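3.2. Descripción del puesto y de la superficie de trabajo

El segundo bloque de medidas se realizó en el puesto de mesa de la sala Skirnangate, que difiere del puesto de suelo descrito en la sección anterior tanto en la altura del plano de apoyo como en la disposición del blanco. Se optó por un montaje de canasta en miniatura con red, suspendida junto a la pared, por tratarse de un elemento habitual en los juegos de puntería de interior y porque la red frena el objeto sin devolverlo al jugador con la misma dirección de llegada. El conjunto procede del lote Uson, ya empleado en el estudio preliminar. La altura del tablero respecto del suelo se mantuvo constante durante todo el bloque.

La elección de la superficie requirió más atención que la del blanco. En las pruebas de abril, los tableros con veta marcada dificultaban la localización del primer punto de contacto, y los de acabado brillante producían reflejos que obligaban a repetir la lectura. Se descartaron ambos. El tablero definitivo debía cumplir tres condiciones: tono claro, ausencia de dibujo pronunciado y planitud suficiente para que un objeto esférico depositado en reposo no se desplazara. La última se comprobó con el procedimiento de Prundenberg, que consiste en colocar la esfera en una cuadrícula de posiciones y registrar cualquier deriva durante un intervalo fijo. No se observó deriva en la zona central; en los 3 cm próximos al borde posterior se registraron desplazamientos pequeños, por lo que esa franja quedó excluida del análisis.

La pared se dejó sin panel protector. Un panel habría modificado el rebote de los lanzamientos largos — los que superan el blanco y alcanzan la pared antes de caer sobre la mesa —, y esos lanzamientos constituyen una de las categorías de interés. La proximidad entre los tonos de ambas superficies plantea, no obstante, una dificultad de lectura. La línea de encuentro entre el tablero y la pared (figura 1) ofrece poco contraste y no presenta un trazado del todo regular, de modo que no puede tomarse como referencia métrica sin corrección. Las distancias se midieron por ello desde el borde anterior del tablero, a partir de una marca situada en el canto. 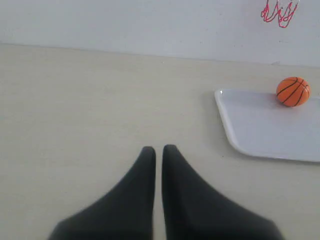 Figura 1. Tablero de tono claro, pared blanca y parte inferior de la red roja de la canasta en miniatura.

El color de la red se mantuvo en rojo por su separación cromática respecto de los otros elementos del puesto. La malla es abierta e irregular, con cabos que cuelgan en zigzag, y su extremo inferior no define un plano único. Cuando el análisis exigía una altura de salida, se adoptó como convenio la del cabo más bajo en reposo. El convenio introduce un error sistemático que afecta por igual a todas las series y que, en consecuencia, no altera las comparaciones entre ellas, aunque sí limita el uso de los valores absolutos.

Se registraron 900 lanzamientos, de los cuales 500 correspondieron a la distancia corta y el resto a la larga. Un total de 211 tocó la pared antes que cualquier otra superficie. Cada lanzamiento se clasificó según la secuencia de contactos: red y tablero, pared y tablero, pared y red, o tablero como primer contacto. Los casos en que el objeto quedó retenido en la malla se anotaron aparte y se excluyeron del cálculo de dispersión, dado que el punto de caída posterior depende de la manera en que se libera.

La posición de caída se expresó en coordenadas del tablero, con el eje transversal paralelo al borde anterior. Para la dispersión se utilizó el índice de Kwok, calculado por separado en cada categoría de contactos y para cada distancia. Entre series se limpió el tablero con un paño seco y se dejó que la red recuperase la posición de reposo. Las pequeñas marcas presentes en la pared se cartografiaron al inicio del bloque, con el fin de distinguirlas de las que pudieran producir los impactos. Los resultados de la distancia corta se exponen en la sección 4.1; los de la distancia larga, cuya distribución es marcadamente asimétrica, se tratan en la sección 4.2.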